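Huvalgate Opens Orders for Punex Home Task Recording Service

HUVALGATE, 4/17/24 - Castellanos today opened orders for Punex, a service that supplies recordings of everyday household tasks to companies training robot arms. Operators work in furnished homes with a hand-held gripper.

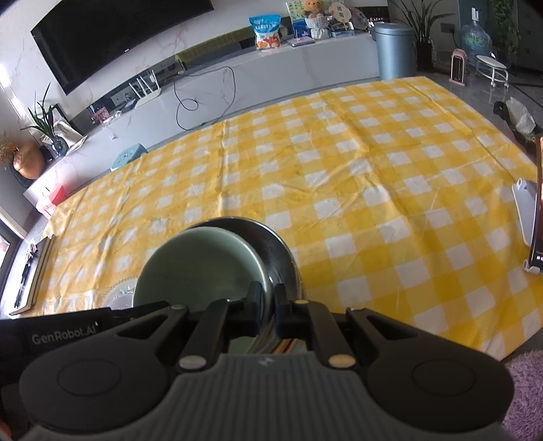 Punex is sold by the task package. The opening catalog holds 485 packages, and tableware handling is the largest group. Bowls are gripped by the rim, as with the pale green one on the checkered cloth, and tilted pieces are included in every tableware package.

"Our customers asked for real rooms and ordinary dishes," said Vichien Kamolrat, director of Punex. Orders are delivered in nine working days.

Comments (3)

husport_lab: Is glassware in the catalog or only bowls and plates?

M. Deane: Do you sell single packages? We need one for a class.

tk2312: Please post prices.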